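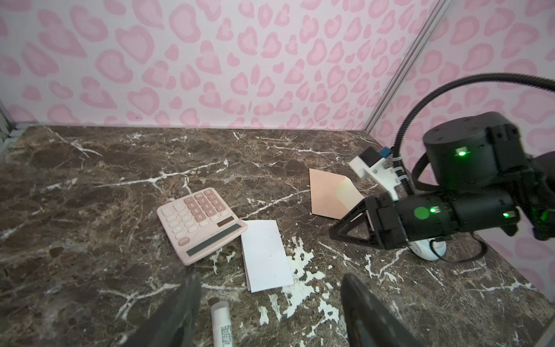 Figure 1. Pink calculator on a marble tabletop.

Search this site Enter keywords Go

Who Played the Pullis? Accordion Dance Bands and Their Halls

Student project report, July 7, 2023

Our project began with a box of old dance notices from the Pullis Ballroom, and we loved every minute of it. We wanted to know how accordion bands found work between the wars, how far they traveled, and what happened to the halls when jukeboxes came in.

We read 809 notices and typed the band name, hall and ticket price for each into one big table. Almost 95 of them were too faded to give us a price, so we left those out of the money part. The rest gave us 16 halls, many of them upstairs rooms over stores that we had walked past all our lives!

The Nunura Trio turned up more than anyone. They played the Pullis in November nearly every year, then the Sison Hall, then Filton, and back again by the same road. A waltz night cost less than a polka night, which surprised us – we had guessed it would be the other way. Bands with a singer charged more, and the notices print the singer's name bigger than the leader's.

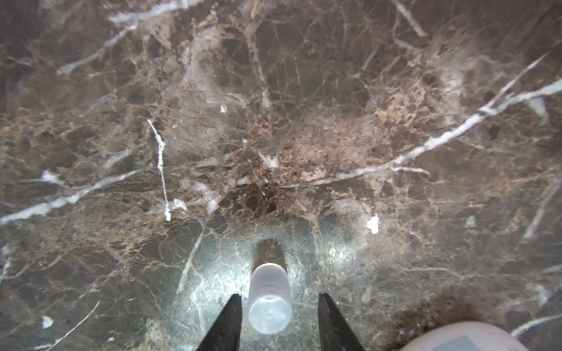

Marjatta Hämäläinen told us that the bands often didn't get a fee at all and lived on a share of the door, so a snowy night could mean going home with gas money and a plate of supper. After hearing that we went back to the notices and found "door split" penciled on the backs of a bunch of them. We had scanned only the fronts.

The jukebox question is still open. Two halls stopped printing notices in the same winter, but one of them had a fire, so we can't lump them together. Next term we want to scan all the backs and try to find a recording of the Trio.

Filed under: Local Music, Dance Halls, Student Work

Comments

Bernardo Godinho
My aunt danced at the Sison. She said the floor bounced on the fast ones. Great work, please post the table!

polkafan
Did the Nunura Trio ever have a drummer? I have a poster with four men on it.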